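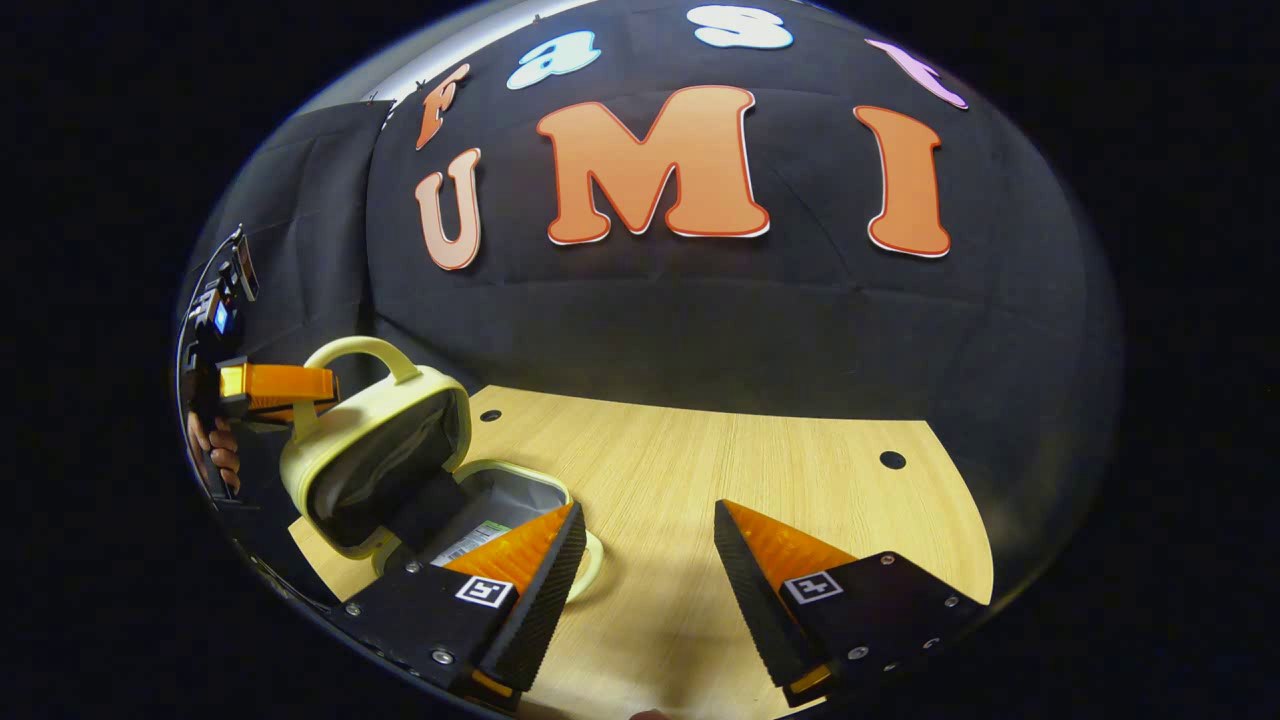 I am learning to letter signs by hand since October, and I want to write down what I understood so far. The hardest part is the space between the letters. On a dark cloth you see every gap. Small round letters in orange, pale blue and pink can sit above big capitals, and a dark red outline with a white rim keeps the big ones easy to read from far away.

My teacher is Paloma Lindgren. She painted shop signs in Mendthorpe for 14 years. She told me to turn the word upside down and look only at the holes. I did not believe her, then I tried it with the word "bakery" and saw that my k and e were nearly touching.

About colour: I bought too many paints. Now I use three and mix the others. My favourite grey is blue with a bit of orange in it.

Paper is cheap, so practise on paper. I filled 100 sheets with only the letter S. It is still not a good S, but it does not fall over any more.

Next I will make a sign for my neighbour Clyde's vegetable stand. He wants "tomatoes" and "honey" on one board. Tomatoes is long and honey is short, so if you have an idea for the layout, please write to me.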